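The Second Reading

The Office of Public Record at Manier issued its notice of death for Edith Mosquera at nine in the morning on July 11, 2022. It ran to 572 words and contained one error, and the correction of that error became the duty of Maritza Carhuamaca, Deputy Keeper of Notices.

The error concerned the river. Mrs Mosquera had served as Minister for Waterways during the last 2 years of the old government, and the notice stated that she had signed the order closing the sluices at Goh. Eight villages lay below the sluices. The order, as every schoolchild in the province was taught, had borne the signature of the Prime Minister alone.

Under the rules of the Office, a correction required either a document or a living witness. Miss Carhuamaca wrote to the family that afternoon, expressing the regret of the Office and inviting them to submit whatever they wished. She expected a letter from a solicitor. She received instead a visit from the daughter of the deceased, who placed a brown envelope on the counter and declined the chair she was offered.

"My mother asked that this should be read after the notice," the daughter said. "She was quite clear that it should be after."

"May I ask whether you have read it?"

"I have not. I was nine when Goh was flooded. I have managed without knowing."

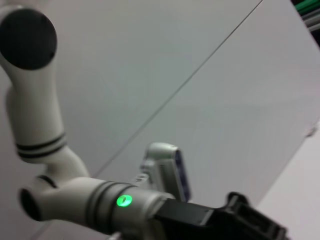

The envelope was entered in the register and taken down to the reading room in the Nastex building, where papers of the old government were examined. Miss Carhuamaca had worked there as a junior clerk, when the walls were brown and the windows were kept shuttered by regulation. They were a pale grey-white now, and a white mechanical arm with two thin black stripes round it stood out against them more plainly than any clerk had ever been permitted to. She sat down, put on the cotton gloves and broke the seal.

Inside was a single sheet, a carbon copy of the order. There were two signatures. The second was small and upright, and she knew it from a hundred dull letters on dredging and ferry licences.

A note had been pinned to the sheet. "The Prime Minister offered to remove my name from the published version, as a kindness," it read. "I accepted. I have attended the September service at Goh every year, and each year I have been thanked for coming. There were 800 people in those villages and I had been told so. Kindly do not correct the notice."

Miss Carhuamaca read it again, as the rules required, and then sent for the file on the original notice. The author was given as the Otidus desk, which took copy by telephone from persons wishing to settle their affairs in advance. The call had been logged in the spring. The caller had dictated the whole text, spelling out each place name, and had asked for it to be read back to her.

It was past six when she returned to the counter. The daughter was still there, and was sitting down at last.

"Will there be a correction?" she asked.

"There will be no correction to the notice," said Miss Carhuamaca. "The Office will be writing to the schools."

The daughter considered this for some time. Then she asked whether the envelope itself might be returned to her, without the contents, and Miss Carhuamaca went to find the form.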